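Proof of Identity and Library Membership in Ustcombe
Final report, Public Administration project module
Submitted 27 August 2020

1. Background

Ustcombe town council introduced a single resident card in October, replacing separate cards for the library, the swimming pool and the recycling centre. To get one, a resident must show one document with a photograph and one with a current address. This project looked at how the address rule works for people who rent rooms, live with relatives or have moved recently.

I chose the library because it has the largest number of card holders and because the old library card needed only a name and a signature. The council's counter sheet gives 3257 applications for the new card at the library desk up to the end of the study period. Of these, 278 were turned away at the first visit. The sheet does not record who came back.

2. Method

I used two sources. The first was the counter sheet, which staff fill in by hand and which has a column for the reason an application was refused. The second was a short questionnaire left at the library desk and at the Citadholm housing office. It had eight questions and no names were collected. I received 79 completed forms.

The questionnaire asked which documents the person had brought, whether they were accepted, and how the person had found out what was needed. I tested the wording on classmates first and changed two questions. The original question four asked for "proof of residence", which several people read as meaning immigration papers. It was changed to "something showing your address".

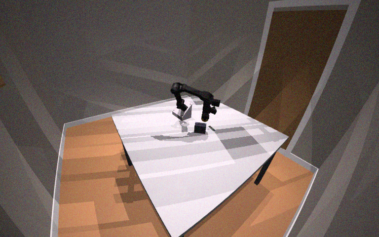 Fig. 1. Rendered view of a robot arm on a white table.

Answers were typed into a spreadsheet and sorted by type of housing. Where a form had been left partly blank I kept the answers that were there. This means the totals differ slightly from one question to the next.

3. Findings

The most common reason for refusal on the counter sheet was a missing address document. The next was a bill in another person's name. Expired photo documents came third, and most of those were driving licences.

The questionnaire showed the same pattern. Tenants who pay rent with bills included often had no bill of their own. 15 people wrote that they had brought a printed bank statement and were told it had to be an original sent by post. The council's leaflet says only "bank statement", so the desk was applying a rule that applicants could not have read beforehand.

People who had used the Citadholm housing office had fewer problems. The office gives its tenants a stamped letter, and the library accepts it. Private landlords can write a similar letter, but the leaflet does not mention this.

4. Limits of the study

The questionnaire was filled in by people who were already at one of the two desks. Anyone who had given up after a first refusal would probably not be included. The counter sheet also allows only one reason per refusal, so a person missing both documents appears under whichever one the staff member wrote down.

5. Recommendations

The leaflet should list every document the desk accepts, including the landlord letter, and should say whether printed statements are allowed. A blank landlord letter could be kept at the counter. The counter sheet should have a box for return visits.

The council should also consider a temporary card for borrowing books while an address is being confirmed.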